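From: Maricel Fajardo
To: the Minora kitchen list
Date: April 2024
Subject: Re: where does the fruit live?

Gorum wrote:
> We got one of those long shallow baskets and everything ends up
> in a heap. Bananas on top go fine, plums at the bottom get squashed.
> Is it worth keeping a bowl out as well, or is that just more clutter?

Oh, keep the bowl out! I'm a total convert. For years I had a deep thing on the counter and I only ever found out what was at the bottom when it started to smell (sorry, but you've all been there).

The basket I use now is plain wicker, reddish brown, wider at the rim than at the base. That shape is great because you can get your hand in past the fruit, and it looks so good against a dark gray top.
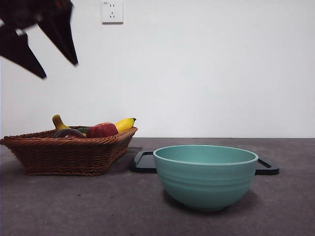 The basket on the left side of the table, up near the wall.

I got it at the Mercado in November along with way too many peppers, and yes, peppers go in with the fruit at my house. My sister thinks this is a crime. I like seeing them, I cook with them more when I see them, so in they go.

Now the bowl. Mine is a teal green one with little ridges on the outside, and I stand it on a dark tray with a raised lip. Small round things go in there by themselves and the long or lumpy stuff stays in the basket. Gorum, this is your plum problem solved!
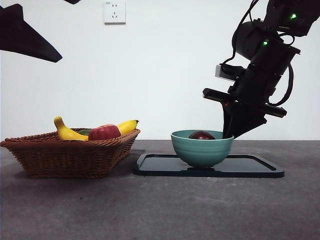
Bananas and a red pepper in the basket, one round red fruit in the bowl.

I try to put the bananas at the two ends so the pepper has the middle to itself. It keeps the pile low, and I can grab one without everything sliding around.

As for clutter, the tray is what fixed that for me. Everything on it counts as one thing in my head, and when I wipe down I lift the whole lot in one go. Skiltberg asked last time about lining the basket. I tried a dish towel and took it out after a week, it just bunched up in the corners. Wicker is fine bare, give it a shake over the sink now and then. 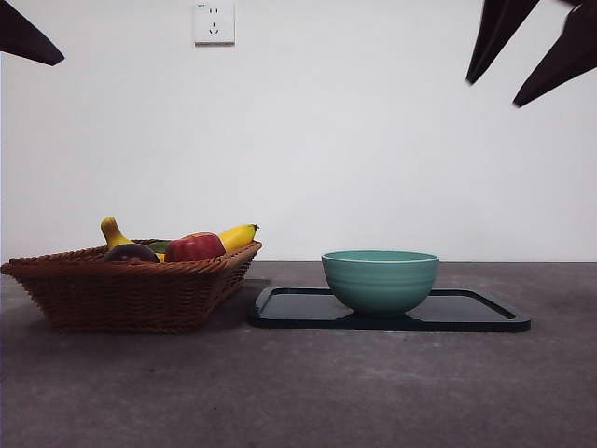

What I'd still love to hear from you

Does anyone keep onions out in a basket too, or do yours stay in the cupboard? And if you've found a nice lidded one for bread, please post it, I'm looking!

Maricel

Recent threads
Re: Drawer dividers that stay put
Bread box or paper bag?
Re: Re: Dish towels, how many is too many
Getting stains out of a cutting board

Contact the list owner | Back to top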